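Teaching the arms by hand, part 2: small things on a big white sheet

Last time I got the Nernum controller talking to both arms. Now for the fun bit, driving them yourself while the software records every move! I started in September and I'm at 664 saved runs, most of them pretty clumsy.

Set your speed to 50 percent before you touch anything. Then practice the approach with recording off, and go slower than feels natural.
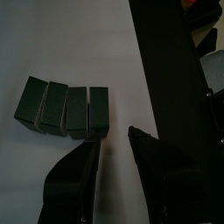

My biggest struggle was the wrist view. It sits so close to the work that you lose all sense of depth, and I kept jamming things (sorry, left arm). With green blocks standing side by side like these, I bring one finger right up to the base of the end block and leave the other a little way off, then close up gently. If you feel the handle push back, let go and come in again.

Once that's comfy, switch to the overhead view and try a marker. Keep both grippers over the sheet, move one arm at a time, and hit save only after you've backed off. 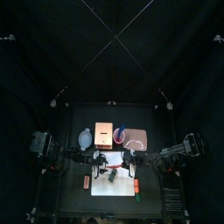

Both arms over the sheet, red stick between the grippers.

Do 100 runs before you train anything. Delete the ones where you panicked.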